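Como funciona o som numa sala de concertos

Explicação para leitores a partir dos 9 anos
Texto: Shirley Pelletier. Revisão técnica: Garba Nwankwo.

O som é uma vibração que se desloca pelo ar. Quando um músico passa o arco na corda de um violino, a corda vibra e empurra o ar que está ao lado. Esse ar empurra o ar seguinte, e assim por diante, até chegar ao ouvido de quem escuta. Uma sala de concertos é um edifício construído para que essa vibração chegue bem a todos os lugares.

A Sala Gamel, que serve de modelo neste texto, tem 1 672 lugares. Quem se senta na última fila fica muito mais longe do palco do que quem se senta na primeira, mas deve conseguir ouvir as notas fracas. Para isso, a sala usa as paredes e o teto.

O som direto e o som refletido

O som que vai do instrumento ao ouvido em linha reta chama-se som direto. É sempre o primeiro a chegar, porque faz o caminho mais curto.

Outra parte do som bate numa superfície e muda de direção. Chama-se som refletido. Uma parede dura e lisa reflete quase todo o som que recebe. Uma cortina grossa reflete pouco, porque as fibras do tecido travam o movimento do ar e transformam parte dessa energia em calor. Diz-se então que a cortina absorve o som.

Se o som refletido chega logo a seguir ao direto, o cérebro junta os dois e o ouvinte percebe um único som, mais forte. Se chega bastante mais tarde, ouvem-se dois sons separados. Ao segundo chama-se eco.
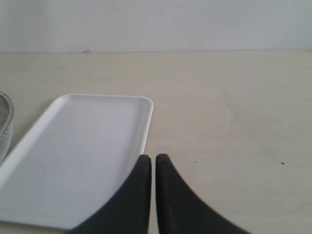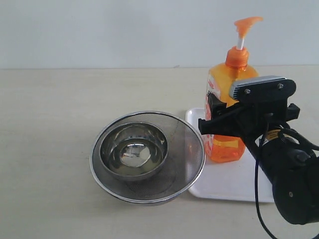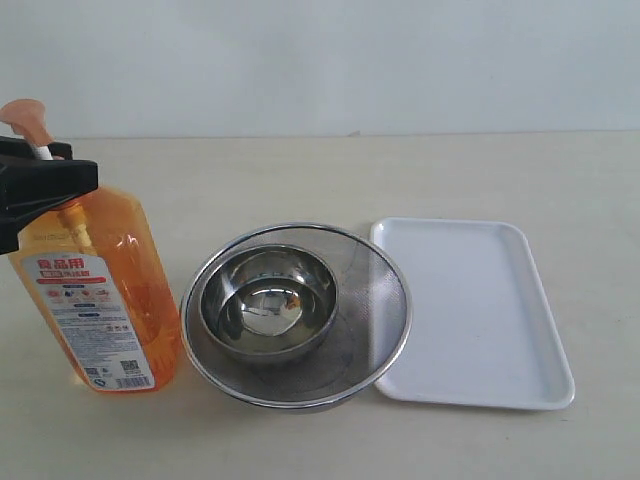 O que é a reverberação

Numa sala fechada, o som reflete-se muitas vezes antes de desaparecer. Esse prolongamento chama-se reverberação. O tempo de reverberação mede-se em segundos: é o tempo que o som demora a descer 60 decibéis depois de a fonte parar.

Na Sala Gamel, esse tempo é de 2 segundos, um valor adequado para uma orquestra. Para uma pessoa a falar seria demasiado, porque o fim de uma palavra ainda estaria no ar quando a seguinte começasse. Por esse motivo, há cortinas que se baixam junto às paredes laterais quando a sala recebe uma conferência.

O público também conta

As pessoas e as roupas que trazem absorvem som. Uma sala cheia tem uma reverberação mais curta do que a mesma sala vazia. Os engenheiros resolvem parte deste problema com cadeiras estofadas, que absorvem quase o mesmo quer estejam ocupadas quer não. Assim, o ensaio da tarde soa de forma parecida com o concerto das 21 horas.

Porque sobe o chão

Em muitas salas, cada fila da plateia fica um pouco acima da anterior. A inclinação serve para ver o palco e serve também para ouvir. Se o chão fosse plano, o som direto passaria rente às cabeças das pessoas da frente e perderia força pelo caminho.

Experiência

Precisas de uma divisão com poucos móveis e de outra com tapete, cortinas e sofá.

1. Fica no meio da primeira divisão e bate as palmas uma vez.
2. Escuta até deixares de ouvir o som.
3. Repete na segunda divisão, com a mesma força.
4. Escreve em qual das duas o som durou mais.

Palavras novas

Absorção: perda de energia do som quando encontra um material.
Decibel: unidade usada para medir o nível do som.
Plateia: conjunto de lugares situados ao nível mais baixo da sala.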